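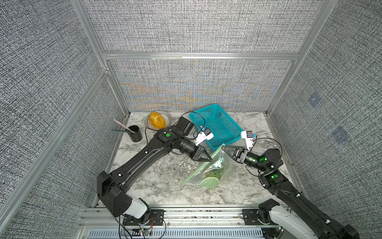 Figure 11.1 A plastic basket and a clear plastic bag on a marble-patterned work surface.

Chapter 11
Plastics in the Home

Most households handle plastic many times a day. Bags, baskets, bottle caps and toothbrushes share one name, but they are made from different materials with different properties.

A plastic is built from very long molecules called polymers. Each polymer is a chain of small units joined end to end. The length of the chains, and the way they lie next to each other, decide whether the finished material is stiff or soft, clear or cloudy.

In this chapter you will sort plastics into two groups. Thermoplastics soften when heated and can be shaped again. Thermosets harden once and stay hard – heating them further only chars them.

Section 11.2 follows a survey by Agathe Jacquet and Tolera Mekonnen in the town of Flumcombe. They collected 664 discarded items during March and grouped them by polymer. You will use their results to practice reading a bar chart.

Before you start, review density and melting point in Chapter 10. You will need both for the float test on page 35.

Related chapters
Chapter 9: Glass and Ceramics
Chapter 12: Fibers and Fabrics
Chapter 13: Waste and Recycling

This site uses cookies to remember your place in the book. Accept | Settings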